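Home Docs Downloads Changelog Contact

# Kandine Tabletop Sorting Set

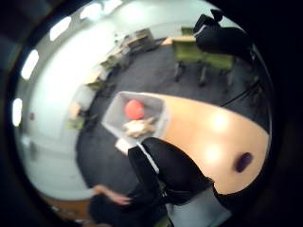
*Tray at the end of the table, with a red ball inside.*

Welcome to Kandine! It's a collection of small tidying jobs done on ordinary tables: things go into a tray, come out again, get moved along a bit. We love how much variety you get from a ball and a few odds and ends.

## What's in it

- 80 sessions from Sterstead, 50 from Dunmore
- 7 object groups (balls, soft crumply things, small ovals, cards and so on)
- a plain text note for each session, saying what was put where

## Good to know

Trays don't always sit squarely on the table, and we've kept those sessions in – they're some of our favourites! The Menthorpe sessions are still being checked, so leave folder 5 alone for now.

Object names are in `objects.txt`. Spellings from June were a bit mixed (grey/gray) and are now all British.

Questions, or a better name for "lumpy beige thing"? Write to Hanan Tannous.

Last updated: September 7, 2022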